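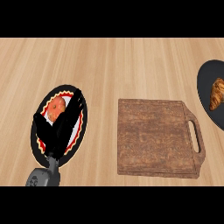
In Defense of the Long Lunch

My aunt, Samira Dabbas, never once ate lunch standing up, and I have come around to her way of thinking. I gave 30 years of noons to a desk at Matilik, crumbs in the keyboard and all, and I couldn't describe one of those sandwiches to you now. So please, sit down - at a real table, with a real plate - and let the phone ring a while. Last October I started doing it every day, and I do wish I'd listened to her sooner!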